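**Marnelow House shared kitchen – minutes of the July residents' meeting**

Held in the kitchen, 19:30, the lounge being full of somebody's bicycle parts.

Present: Olga Rocha (chair), Mathias Hämmerli, Conceição Torres, Zuweira Agbenyega, Marlies Bühler (minutes, again).
Apologies: second floor, collectively.

**1. Minutes of the last meeting**

Agreed, except that Mathias wishes it recorded that he did not "storm out" in June. He left briskly. Corrected.

**2. Kitty**

Conceição reported a balance of £238, which is £46 up on June. The increase was greeted with suspicion. It comes from the second floor paying its arrears in one go, in coins, in a sock. The sock has been returned.

Olga asked whether the kitty should go on paying for washing-up sponges at the present rate. Discussion of what people are doing to the sponges. No conclusions that can be minuted.

**3. Fruit**

This took up most of the evening.

Zuweira has been doing the Saturday-style big shop at Veloso on whatever day she can get the trolley, and it was agreed that the fruit has improved out of all recognition. Mathias said that before she took over he had eaten nothing but apples for a year and had begun to dread them. Thanks were recorded.

The difficulty is what happens once the fruit gets home. At present it stays in its carrier bag until someone is brave enough to look. Marlies said that fruit left knotted up in plastic sweats, and that whatever is at the bottom gets squashed by whatever is on top. Mathias said the bag was a perfectly good fruit bowl with handles.

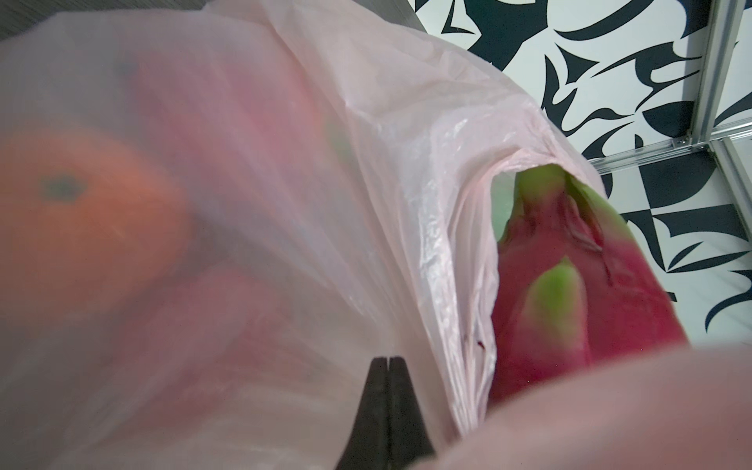 Conceição pointed out that you can't tell what you've got through pink plastic. Something round and orange could be a tomato or a persimmon, and she has been wrong both ways, once in a salad. The dragon fruit at least makes itself known. Olga asked what one does with a dragon fruit. Zuweira said you cut it in half and use a spoon. Mathias said he had assumed it was ornamental.

There followed a long exchange on whether a dragon fruit belongs in the fridge. Zuweira: yes, if it's ripe and you aren't eating it today. Marlies: not on the shelf with the cheese. Put to the vote and carried, with Mathias abstaining on the grounds that it was his cheese.

Agreed:

- Bags to be emptied the same evening, by whoever carried them in.
- Tomatoes in the blue dish on the windowsill, everything else in the big bowl. Persimmons count as everything else, however much they look like tomatoes.
- Bags to be shaken out, folded and put in the drawer. The drawer is to be closable. See item 4.
- Anything going soft goes to Conceição, who will make it into jam or tell us it's too late.

**4. The bag drawer**

Will not shut. Olga emptied it on to the floor during the meeting to make her point, and some 16 bags later we accepted it. Also found: the missing tin opener, a Leltby bus timetable of no current use, and a candle in the shape of a 4.

Mathias to sort the drawer before next meeting. He asked what "sort" meant. Referred back to Mathias.

**5. Any other business**

The Skasteo kettle is still clicking off before it boils. Marlies proposed a new one. Conceição proposed holding the switch down. Deferred.

Zuweira asked for requests for the next shop. Plums, limes, and (Mathias) "another of the pink ones, to try".

Closed at 20:50. Bags still on floor.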